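The Sequins Chapter

I was in line at the pharmacy with cough drops and a birthday card when I found out my mother had put me in her book.

It was on the front of a tabloid, under a photo of her in the silver jumpsuit. PRINURA STAR: MY SECRET MARRIAGE. I bought the paper, obviously. I also forgot to pay for the cough drops and had to go back, and the cashier looked at the headline and then at me and said, "Huh, you've got her chin."

You probably don't remember Prinura unless you were near a radio at exactly the right time. They had one giant song and one medium song, and my mother sang both of them in boots she couldn't sit down in. By the time I was 15 she was doing casinos and a holiday parade. She was fine with it! She liked casinos. They fed her.

Then Makard Books called and asked if she had anything to say, and she went into her bedroom with a box of old datebooks and came out in May with 34 chapters.

The secret marriage was chapter nine. He was the drummer from Thampi, the band that opened for them, and it lasted one summer, and I had never heard one word about it in my whole life. I read it standing next to my car. The paper had only printed the juicy half page, where they get married at a courthouse between sound checks and she's wearing sequins because everything else she owned was on the bus.

I called her. She picked up on the first ring, so she knew.

"You said it was about the music," I said.

"There's music in it. He was a drummer."

"Am I in it?"

Long pause. I could hear her spoon going around in her coffee.

"You're in a lot of it, sweetheart. You come off great."

I did not come off great. I drove over that night and she handed me the proofs in a grocery bag, and I sat at her kitchen table and read until my neck hurt. I was a colicky baby. I was a rude teenager. I once told a reporter from the Pollari Hotel gift shop magazine that my mother's real hair was "mostly a rumor," and there it was, on its own line, with a space above and below it like a poem.

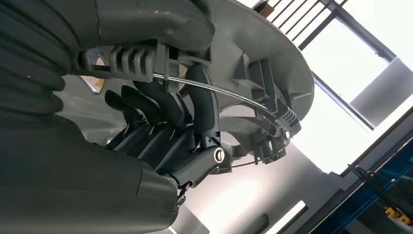
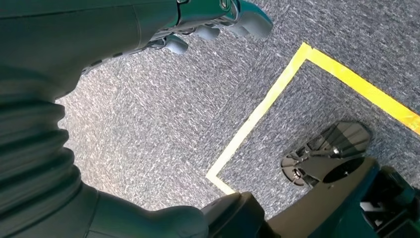

She sat across from me the whole time, pretending to do a crossword. When I got to the chapter about my father leaving, I slowed way down. She had written that she sang that same night, 800 people, and didn't miss a cue, and that afterward in the dressing room she couldn't get her hand to open. It just stayed there on the counter with the fingers curled under, like one of those black robot hands when it isn't holding anything, and she had to ask the makeup girl to take her rings off for her. I read that part twice. I'd been asleep on the couch in that dressing room. I remember the couch, I remember it was scratchy, and I don't remember her hand at all.

"You could've told me this one," I said.

"You were five."

"I mean since."

She filled in a word on the crossword, then erased it. "I kept waiting for you to ask about the drummer," she said, "and then I figured I'd work up to the rest."

"How could I ask about the drummer? I didn't know there was a drummer!"

"Well," she said, "I see that now."

The book came out and sold 1589 copies in its first week, and she called to read me the number as if it were a phone number I should write down. She wanted me at the signing. I said I'd come if she took out the hair thing for the paperback. She said the hair thing was everyone's favorite part, and could I bring her the good pens, the ones that don't bleed, and maybe wear something with a little shine to it.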